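4.2 Kitchen tasks with the packaged kit

We ran the Trutmont kit as supplied, with its stock two-finger gripper and no changes to the finger pads. The vendor, Goltthorpe, lists pot handling and food placement among the supported tasks, and we limited this part of the review to those. The arm was set up at a white table against a bare wall, with an electric cooker as the main fixture. Each task was run 88 times under the default settings. Figure 3 shows the gripper open next to the cooking base, with the steel pot seated in it.

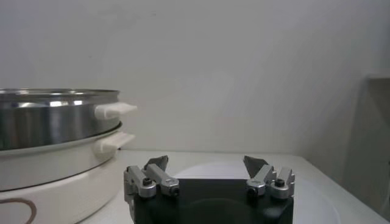
Figure 3. Wrist view of the gripper and the cooker. The handle of the pot is directly above the handle of the base.

The stacked handles were the main difficulty in the pot task. Both are white and have the same shape, and the kit's default grasp planner does not separate them well. We followed the manual and set the approach height by hand, allowing a tolerance of 2 mm. Setup took 3 hours, most of it spent on this one value. The Dralent software saves the setting per task, so it did not have to be entered again after a restart.

For food placement we used steamed buns on a perforated tray inside the pot. A bun gives under the fingers, and the rim of the pot limits the angles from which the gripper can come in. We lowered the closing force from the factory value and kept the same approach path for all runs. 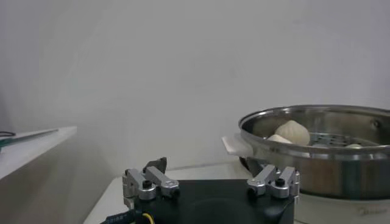
Kwok-wai Poon noted in response to a draft of this section that the force limit should ship as a preset, and that a buyer without a robotics background would be unlikely to find it in the menus. The manual covers the limit in an appendix only. We used the June release of the software and did not test later ones.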